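Category: Course Handouts / Officer Cadets, Year One

Week 2 — Drill, Dress and the Reserve Commitment

Welcome back, everyone, and well done for getting through your first parade (I know some of you found the standing still harder than the marching!).

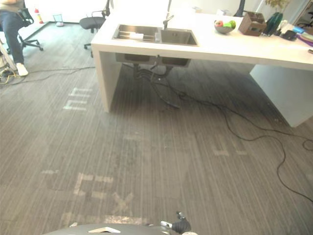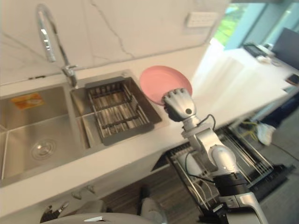 Emmanuel Swai wrote after last week's session that he still wasn't sure whether weekend camps count towards the training hours, or only the weekday evenings. Both do, Emmanuel, provided you sign the register on arrival and again when you leave. The yearly requirement is 200 hours, and you need 70 of them before the June camp — please don't leave it all until spring, as so many cadets do every year.

For next time, read the chapter on the chain of command and come ready to explain, in your own words, how an order travels from the commandant down to a section. Boots polished, please.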